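Haris Microwave Set: notes on the drifting gripper fault
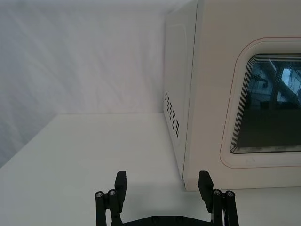

2 min read

Welcome to the Haris set! It holds 1,378 wrist-camera episodes of one arm working with a white countertop microwave, and 90 of them contain a fault we think is worth your time. Please read this card before you train on anything.

What went wrong

In April, Adom Nyarko noticed the arm stopping short of the microwave on runs that had been fine that morning. The logged finger opening said one thing and the fingers said another. Chaminda Miah traced it to a slipping encoder coupling in the gripper. Each hard close moved the zero point a little, so the controller believed the fingers were nearer together than they were. After about 400 closes the error was large enough to miss a handle – and to trip the force limit on the next try.

The emergency stop worked every time. No one was hurt and the oven still heats soup.

What is in each episode

- wrist video, with both fingers in view
- joint positions and commanded gripper width
- measured gripper width (see below)
- a fault flag: 0 for clean, 1 for drift, 2 for force stop

Known problems

Measured width can't be trusted where the flag is 1 or 2. Commanded width is fine throughout. The dark oven window picks up reflections of the rig, and Gijs Timmermans found that one of our early detectors was firing on those. Mask the glass if your model looks at it.

Flags were set by hand by Afia Alhassan and Chathurika Howlader. They disagreed on a handful of early drift cases, and those are listed in disputed.txt. We'd love a second opinion!

Running the checker

Run check_width.py on the episode folder. It compares finger spacing in the video with the logged value and writes one line per episode. The Droltholm arm uses the same gripper, so the script should run there too – tell us how it goes.

Fixed in the current version: swapped timestamps in the Olmedo split.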